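Skestdale Workshop Notes
Mulugeta Weldu
2022-04-14
Print this article | E-mail to a friend
16 shares | 2 comments

3. The build

3.1 Where we put it together

I should say up front that I'm not a roboticist by trade. I fix sewing machines for a living, and the arm I'm writing about here lives in the shared shop at Skestdale, where I rent bench time like everyone else. That matters for this section more than for any other, because almost every choice below was made by what fit on the bench, what the shop already had in its drawers, and what I could explain to the next person who needed the space.

The controller software is Urkero, which I've used since its early releases and which I'll complain about in Section 5. The gripper is a two-finger type. I bought the first pair of fingers and then printed my own once I got tired of the originals (they were too short for anything flat, and they had a lip at the tip that kept catching). The printed ones took 12 tries. I kept all of them in a cookie tin, and if you ever want to see how a person learns about print direction the slow way, come by and I'll open the tin for you.

What I wanted the arm to do was handle long, thin parts. Shops are full of them! Rulers, saw blades, shim stock, strips somebody trimmed off a bigger sheet and couldn't bear to throw out. A person picks these up without thinking, with a bit of wrist and a bit of fingertip. A gripper with two stiff fingers has a much harder time, and most of the write-ups I read before starting used blocks and cups and left the skinny stuff alone.

3.2 Fingers and camera

The wrist camera went on early and I moved it more often than I'd like to admit. My first mount put it so close that the fingers covered most of what I cared about. Then I went too far the other way and got a lovely view of the room and a tiny smudge where the part should be. The spot I settled on keeps both fingers in the lower part of the view with the gap between them in plain sight, and leaves the upper part for whatever is beyond. I like this a lot. When a grasp goes bad you want to see the gap first and the rest of the shop second.

Thin metal is mean to cameras, though. Seen flat-on, a strip is easy to find. Seen on edge it nearly goes away, and if it's shiny it will throw a highlight at you that's brighter than the part itself. We have a tall window on one side, and when the light pours in, the camera's exposure gets pulled around by it. I tried a paper shade over the glass for a while. Everyone hated the shade, me included, so it came down and I went back to working with the light we've got. Figure 1 shows a thin strip at the gripper with the window in view.
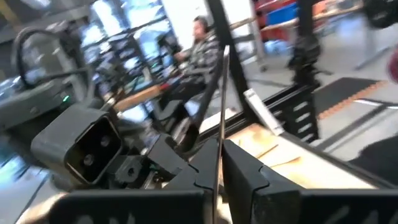 Figure 1. Wrist camera view, with a flat silver metal strip standing nearly upright between the two fingers. The dark gray housing at left holds two round lenses.

3.3 Frame, cables and other chores

The frame is the part I'd build the same way again. It's black metal, bolted up so I can slide things along it, and I made heavy use of slotted brackets. With slots you can be wrong by a little and fix it with a wrench. With plain drilled holes you're wrong for good, or at least until you find the drill. I was wrong 6 times on the camera height alone, so please take the slots seriously.

Cables were the boring problem that ate the most evenings. An arm that moves drags its wiring with it, and if a cable is too tight it tugs on the connector, and if it's too loose it droops into the view or snags on the frame. My rule now is to run the arm slowly through every pose it will need, by hand if possible, and watch only the cables. Don't watch the gripper! I missed a pinched wire for a whole evening by admiring the gripper.

I also want to put in a word for a wooden bench top. Metal tops look serious, but a stiff finger coming down on metal makes an awful noise and chips the print. Wood gives a little. A sheet of cardboard on top gives a little more, and you can write on it with a marker, which I did constantly: start marks, stop marks, phone numbers, one grocery list.

3.4 Getting the grip right

The grip routine came from the Esside plug-in, with my own changes. As shipped, it closes until it feels a set amount of push back and then stops. For a block that's great. For a thin strip the fingers come so close together before they feel anything that any tilt between them turns into a twist, and the strip swings. I slowed the last bit of travel way down and added a short pause before the lift, so a swinging part had a chance to settle.

I padded the finger faces too. I tried felt, inner tube, and the rubber sheet from Degefa that I use at work for machine feet. Felt slid. Inner tube was grippy but got dusty in no time. The Degefa sheet was my favorite, though it takes patience to glue flat, and a bump under the pad is worse than having no pad.

I plan to go back to all this in May with a softer set of fingers. The printed ones are staying on until then, and the settings I used with them are listed in the next section in the order I changed them.

2 comments | Print this article | E-mail to a friend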